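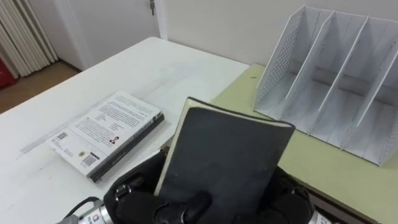 How far has the study room at Mostyn got since the last report?

The desks are in use and sorting of the donated stock has started, with 2 of the 5 subject areas finished.

**Work to August**

- Paperbacks and notebooks are being sorted at the desks. More than 1000 items have come in from the Brular collection.
- File organisers with four upright slots are going on the desks, so that notebooks can stand and loose books stay off the work surface.
- Labels from Rikach came late - we lost five working days.

**Spending**

Within the Elier grant. The desks were kept as they were, scuffs included, and the money went on storage.

**Next**

Finish the other three subject areas, then open the room in the evenings until 8 pm.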